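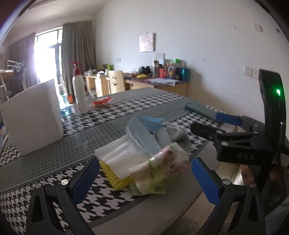

How to Clear a Table Pile

Most tidying guides start by selling you bins. I doubt you need any. A set of Borkard trays cost me 40 dollars and just gave the clutter a nicer address.

Step 1. Pull out the wrappers first. If it crinkles and holds nothing, toss it.

Step 2. Deal with face masks. A disposable one that's been worn goes in the trash, whatever you tell yourself about saving it.

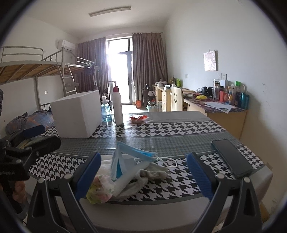 Step 3. Shake out any cloth before you fold it, as small stuff hides in there. Put your phone somewhere else while you work.

Step 4. Wipe the tablecloth with a damp rag. I've tried the special sprays and can't see the difference.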